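**Gingham** is a light, plain-woven cloth, most often of cotton, with a pattern of even checks made from dyed and undyed yarn. The color is in the yarn before weaving begins, so the two faces of the cloth look the same and there is no right or wrong side. It is used for shirts, dresses, aprons, curtains, tablecloths, and bedding.

## Name

The word came into English in the seventeenth century through trade with Asia. Most dictionaries trace it to the Malay *genggang*, usually explained as "striped" or "with spaces between." Early cloth sold under the name was often striped, and the checked form became the usual one later. A less accepted account links the name to the town of Guingamp in Brittany.

In everyday speech, gingham is often called simply "check." In Australia and parts of Britain the word is closely tied to summer school dresses.

## Structure

Gingham is a balanced plain weave. Each crosswise yarn (weft) passes over one lengthwise yarn (warp) and under the next, and the number of yarns per inch is close to equal in both directions. The checks come from the order in which the yarns are laid out. A band of colored warp is followed by a band of white warp of the same width, and the weft repeats the same order.

Three kinds of square result. Where colored warp crosses colored weft, the square is solid. Where white crosses white, the square is white. Where the two cross each other, the square is a half tone, seen up close as fine dots of color and white. In a two-color gingham, half of all squares are half tones.

Bedding in gingham is normally woven with larger checks than shirting. Duvet covers in gray and white became a common item in chain stores after softer, prewashed cottons came into wide use.
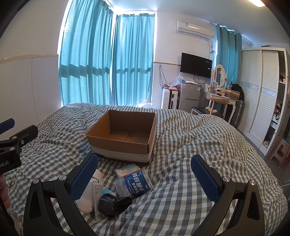 Yulan Lu disputes the claim that large checks suit bedding mainly for reasons of taste, and argues that wide bands were preferred by mills since they hid small faults in the weft. On this view the fashion followed the loom. Other writers have pointed out that narrow checks were sold for bed curtains over the same period, and the question remains open.

Some cloths add a third color to the white and the main shade. The extra color may run in both directions, giving a fuller pattern, or in the warp only, giving a check with a stripe through it. Once a third color appears in bands of unequal width, most weavers would call the cloth a plaid.

## Production

The yarn is dyed in skeins or on perforated cones. Even dyeing matters more than it does for printed cloth, as a weak cone shows up as a pale bar across the finished piece. After dyeing, the warp yarns are wound in pattern order onto a beam and coated with starch to protect them from rubbing on the loom.

On a hand loom, the weaver changes shuttles at the end of each colored band. Power looms with several shuttle boxes took over this work in the nineteenth century. Modern looms without shuttles select the weft color automatically.

At the Rekach mill, a small producer of checked cottons, a standard warp is 3000 yarns wide and is cut into lengths of 65 meters for finishing. The mill washes its cloth to remove the starch, then dries it under light tension to keep the checks square. Cloth pulled out of line at this stage is said to be bowed or skewed, and the fault is hard to correct once the fabric has been pressed.

Birsen Altıntaş, in a survey of village weaving in the Ağca valley, recorded household looms that produced a coarse blue check for mattress covers and bundle cloths. The weavers there named their patterns after the number of yarns in a band, and a "five" was the finest in regular use.

## Related cloths

Several fabrics are confused with gingham or sold under its name:

- **Madras** is a light cotton with uneven checks in several colors.
- **Tattersall** has thin crossing lines on a pale ground, leaving open squares.
- **Shepherd's check** uses a similar layout in a twill weave, usually in wool. The diagonal line of the twill can be seen in the half-tone squares.
- **Printed check** has the pattern applied to one face only. The reverse is paler, and the lines may not follow the yarns.
- **Seersucker** may be woven in checks but has puckered bands caused by slack warp yarns.

## Care

Cotton gingham can be washed by machine. Dark reds and navy blues may lose some dye in the first few washes and are best kept apart from white laundry. Cloth that has not been preshrunk can lose up to 5 percent of its length, and home sewers usually wash it before cutting.

The check makes a useful guide in sewing. Lines can be followed for hems, pleats, and smocking without marking the fabric. Matching checks across a seam takes extra cloth, generally one full repeat for each pattern piece.

For storage, folded gingham keeps best in a dry, dark place. Long exposure to sun fades the colored yarns along the fold lines first.
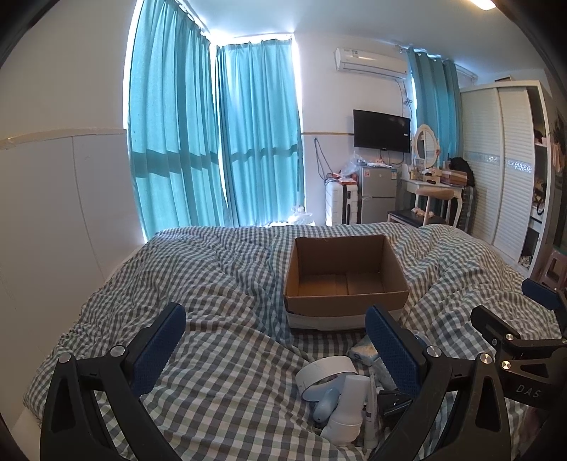 **Categories:** Woven fabrics | Cotton textiles | Checked patterns | Household linens

### Notes

1. Mill lengths and yarn counts vary by country. The Rekach figures apply to its shirting width only.
2. The Monov pattern book lists 300 checks, of which the greater part are two-color ginghams. Later printings leave out the mourning checks in black and gray.
3. The trade name "Anuvon cloth" refers to a cotton and linen gingham with a linen weft. It is heavier than the all-cotton type and was sold mainly for aprons.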